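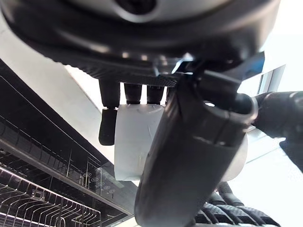 Tap water in Anine will get noticeably softer starting in April, when the town switches on a new treatment line at the Draken well field. The change will reach around 4000 homes on the east side first, with the rest of the system to follow before the end of the year. Hard water is safe to drink, but it leaves a chalky film as it dries, and the town's water office has had years of complaints about it. The film shows up least on white sinks and most on dark, shiny things. On a smooth black surface like this curved one, with its row of small bright reflections, even a thin layer of minerals dulls the shine.

The new line was built by Plestar, which won the contract last spring. Work took 13 months, two months longer than planned. The delay came from a section of old pipe near Tang Road that was found to be in worse shape than the town's maps suggested. Crews ended up replacing 3000 feet of it, and the road was down to one lane for most of the fall.

Anine draws its water from deep wells that pass through limestone, and the calcium and magnesium picked up on the way are what make it hard. Until now the town has only disinfected the water before sending it out. Homeowners who wanted soft water had to buy and run their own softener, usually in a basement or garage. The water office says it will not remove all of the hardness. The aim is to bring it down to a moderate level, and the water will still have some minerals in it when it comes out of the tap.

People who already own a softener can keep using it, but the setting should be changed. A softener set for the old water will use more salt than it needs. The town will mail a card with the new hardness number to each address before the switch, and the same number will be posted at the front desk of the town hall. Renters should ask their landlord who is in charge of the unit.

Dishwashers are the other thing to check. Many models have a small dial or menu setting for water hardness, and many people in Anine turned theirs up as far as it would go. After the switch, it can be turned down again. Detergent can be cut back as well. Too much soap in softer water can leave glasses cloudy, and over a long time it can etch them, a kind of damage that does not wash off. Vinegar will clear a mineral film but does nothing for etched glass. 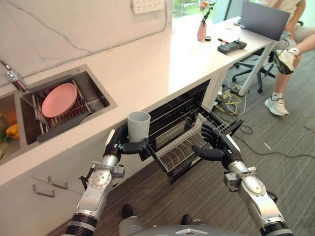
A light gray cup is held over the front edge of an open dishwasher with its lower rack pulled out.

The same advice goes for washing machines. The water office suggests starting with half the usual amount of detergent and going up from there if clothes do not come out clean. Coffee makers and kettles should be descaled once after the switch. After that they should need it less often.

For the first week or two, some homes may see cloudy water or small white flakes. This is old scale coming loose from pipes and water heaters. The town says to run the cold tap for a few minutes until it clears, and to unscrew and rinse the screens on faucets and shower heads. Anyone whose water stays cloudy for more than a day should call the water office, which will have extra staff on the phones until 8 p.m. during the first week.

Owners of fish tanks should take more care. A sudden change in hardness can harm some fish, and the office advises changing only a small part of the tank at a time. Home brewers and people who bake bread may notice a difference too, though it is likely to be slight.

There is also the question of cost. Water bills will go up a little to cover salt, power and upkeep at the new line. The higher rate starts only when a neighborhood is connected, so homes on the west side will pay the old price until their turn comes. Several people at the last public meeting asked why the town was not offering a discount to those who had already paid for softeners of their own. The water office said it had looked at this and found no fair way to do it.

A smaller group of 600 homes north of Tang Road will be connected last. They are fed by a separate pump house that has to be rebuilt before it can take water from Draken — that work has not gone out to bid yet. The town expects to pick a builder over the summer.

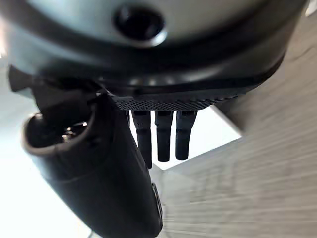
Reflections on a glossy black surface. Mineral film is easiest to see on dark finishes.

For film that is already there, the water office recommends a soft cloth and a mix of equal parts white vinegar and water, left on for a few minutes and then rinsed off. Vinegar should be kept away from marble and other natural stone. Scouring pads will scratch a glossy finish and should not be used.

Residents can pick up a free hardness test strip at the town hall or the public library while supplies last. The strips take under a minute to read. A map of the connection dates by street is on the town website, and printed copies are available on request.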